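Malelex Serving Tray, Gloss Red with Gold Rim
Supplied by Sukbridge Hospitality Equipment

The Malelex tray is intended for table service in function rooms, residential care dining rooms and staff lounges. It is finished in a deep red gloss colour with a fine gold-coloured line along the outer edge. The raised lip helps to keep cups and small dishes in place during carrying.

Trays are sold in cartons of 4. Institutions ordering more than 60 trays should contact Miklós Vass, Contract Sales, for a written quotation. Orders received by noon on Tuesday are dispatched the same week.

Care and cleaning
Wash by hand in warm water with a mild detergent and dry with a soft cloth. Abrasive pads will mark the finish. Dust shows readily on dark gloss surfaces - a light wipe before service is recommended. Trays in storage should be interleaved with felt or paper.

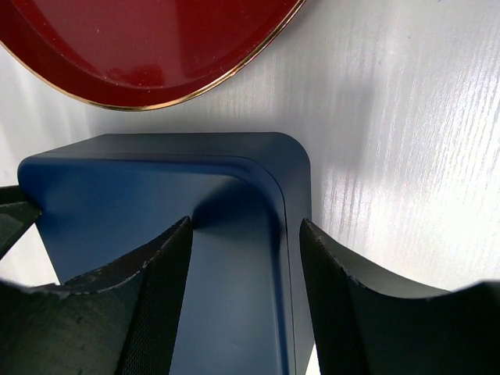
Malelex tray in gloss red, gold-coloured rim, on a pale tabletop.

Related items: Orko tray stand, folding; Tokarz felt interleaves, pack of 60.
Warranty: 2 years against defects in the finish, fair wear and tear excepted. Colour may vary slightly between production runs.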